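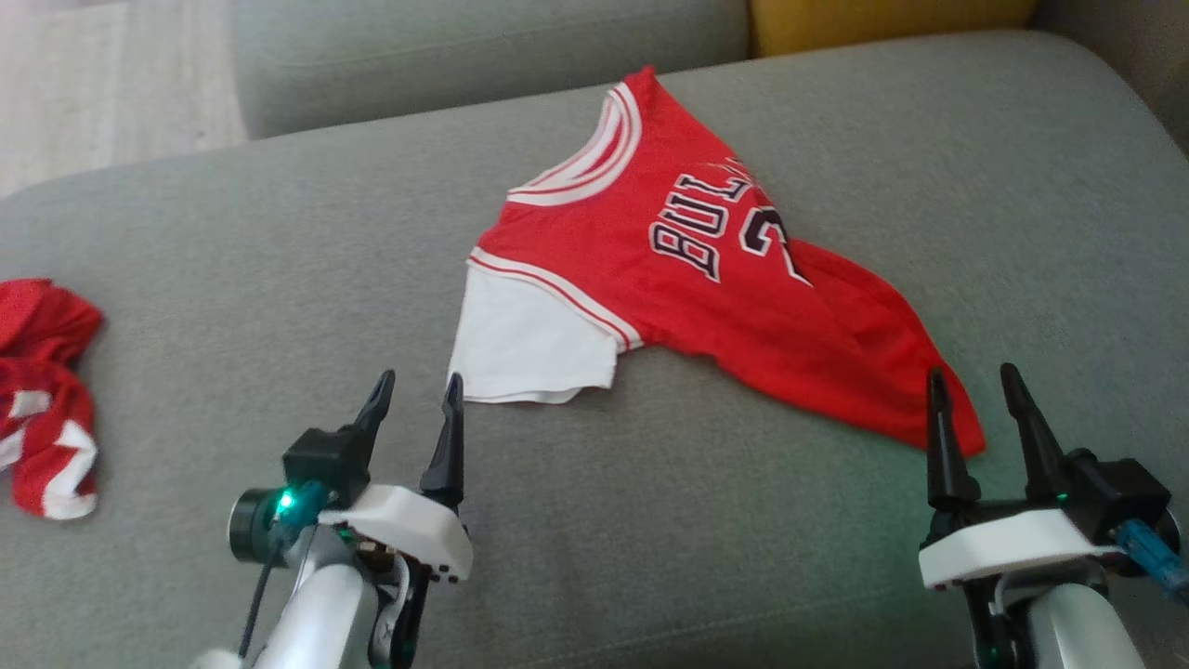
Step 3: Lay out the clothes

By now both arms should be homed and the Foltier control program open on the club laptop. If the arms are still moving, go back to Step 2.

Use the red basketball set for your first runs. Put the jersey on the sofa seat with the lettering up and leave it a little twisted. Do not smooth it out. The twist is part of the task, and the Rornier scoring sheet gives points for straightening it. Shorts go on the same seat, off to one side, where they won't get caught when the jersey is pulled.

Open both grippers before you start recording. Keep the fingertips above the cushion -- they snag on the weave if you drag them.

Step 4: Fold the shorts first

Shorts are easier than the jersey, so every team in the Hitow club starts with them. Bring one leg over the other, line up the waistband, then fold. Move both arms at the same speed. If one gets ahead, the fabric rotates and you have to start over.

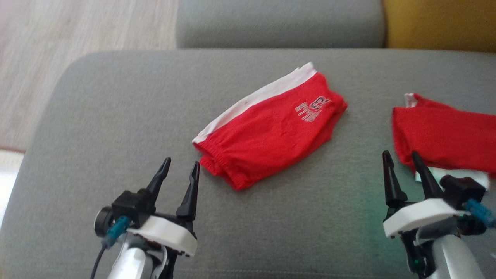 A fold counts if the piece lies flat and the waistband is on the outside. Small wrinkles are fine. Each team member does 6 folds, then hands over the controls. Let the motors rest for 4 minutes between people.

Save each run under your team name and the run number. Failed runs get saved too, with an F at the end. Team Văn lost 2 good runs last May by typing over them, so check the number before you press save.

Step 5: Fold the jersey

Straighten it first, then fold in the sides -- collar last.

This site uses cookies to remember your settings. Accept | Decline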